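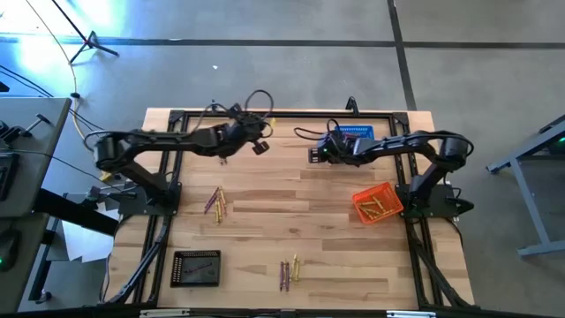

Butcher-block bench top with blue, orange and black baskets. Yellow sticks are in the orange one.

Frequently asked questions about the sorting baskets and the bench

Which baskets do you recommend for crayons and other small sticks?
Any small plastic basket with a flat bottom is good. We use Magsi baskets in the shared craft room, and they are sold one by one, so you can choose the colors you need. Please check the size of the holes before you buy. If a thin crayon can pass through, choose another model.

Do I need one basket for each color?
No. Most families at Terbridge start with three baskets: one for the color they have the most of, one for dark colors, and one for everything else. In our room the yellow ones go in orange and the purple ones go in black. The blue basket is for the rest.

Why is the yellow not in a yellow basket?
We had this question many times. Our supplier did not have yellow in December, and Shayne Ngata chose orange as the nearest. The children learned it quickly and we did not change it.

How many sticks can I put in one basket?
A heap is fine if you can still carry it without losing any. Our limit is 84 for one basket. With 100 they begin to fall out when a small child is carrying.

What wood is the bench top?
It is a butcher-block top, made from narrow strips glued side by side. The strips go from pale cream to a darker brown, and this is normal. We cannot choose the pattern when we order.

Does crayon come off the wood?
Usually yes, when the top is oiled. Put a few drops of Rindwood oil on a soft cloth, rub along the strips and wait 15 minutes before you wipe it dry. Do not use a knife or a metal scraper. For old marks please ask Alby McAlister, he has fine sandpaper.

How do I wash the baskets?
Use warm water and a little dish soap. An old toothbrush is useful for the holes. We do not put them in the dishwasher, after one came out with a bent side.

What do I do with a stick that I find on the bench or on the floor?
Put it in the basket of its color. If you are not sure between dark purple and brown, make a line on paper and look at it near the window.

Can I borrow a set for home?
Yes, we have 22 baskets to lend. Write your name in the book by the door and bring them back clean. Clem Katene looks at the book each morning before 9.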